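## Week 4: picking a gripper for the kitchen bench

Right, grippers. You've all got a favourite by now and I'd like you to forget it for an hour. We're comparing two sets of fingers, the short Sirum pair and the long narrow Cindska pair, on the same arm with the same controller. Thin handles come first – they roll, they twist, and they show up a weak grip very quickly.
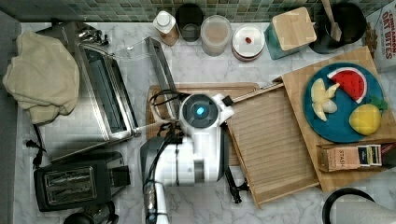 Score each grasp as held, slipped or missed. I did 23 tries per pair last January and still wished I'd done more, so please don't stop at 7 because you're bored! Keep the closing speed the same throughout.

Drawers are my favourite bit. A bar handle leaves you very little room behind it, so the angle you come in at matters as much as the fingers do. 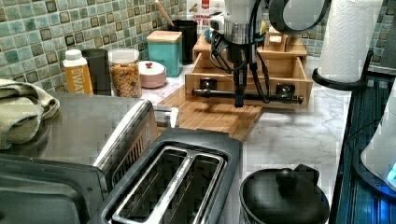
If the arm starts to pull sideways, let go and line up again. Forcing it only teaches you how strong the motor is (I've done it, it's strong). Write down the angle too, I always forget.

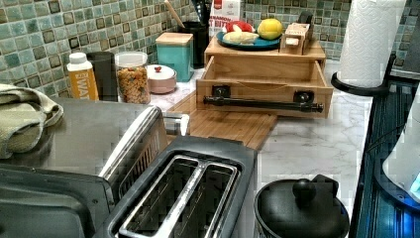
Tayla Baxter reckons we should score the drawer by how far it opens, as they do at Kerslake, and skip held or slipped altogether. I'm half persuaded – try both on your last 4 pulls and bring me the numbers.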